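I finally have to tell you all about the play kitchen, because it has taken over my evenings since September and I have opinions now.

It started as a very plain white one – the Livmont, secondhand, 14 dollars plus a long drive – and the back panel was just bare board. I couldn't leave it alone. If you know me you know I was never going to leave it alone.

So I gave it a subway-tile backsplash! White tiles, dark gray grout lines, staggered like the ones in a grown-up kitchen. I did 12 rows on paper first to get the spacing right, then changed my mind and started over on a Thursday night with a cup of tea going cold next to me.
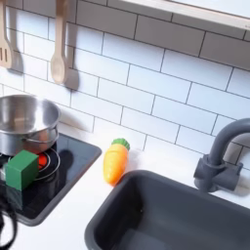

The gray lines were the part I went back and forth on the longest. I had a sample with white lines too, and it was pretty, but from across the room it just went blank. Gray it is, and I love it more every day.

Next up was the wall behind the stove. I wanted the spoon and the slotted spatula hanging where small hands can grab them, and the pale wood looks so sweet against all that white. They throw the nicest shadows on the tile, too, which I did not plan but will happily take credit for.

The stovetop is black and shiny and shows every fingerprint, so a soft cloth lives nearby. Worth it for that red burner, though. Put a pot on it and suddenly everybody in the house is hungry.
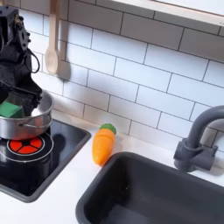
Silver pot on the red burner, carrot waiting on the counter.

Now I'm hunting for more vegetables. The carrot has those little ridges and I'd love a few friends for it in the same style – I've been looking at the Darna set, but if you have a favorite please send it my way. Soup is on the menu most days over here and we could use some variety!

Recent posts
Painting the Tillilus bookcase, part 2
186 buttons and where I keep them
Tetteh storage baskets after a year of toys
A small apron from an old pillowcase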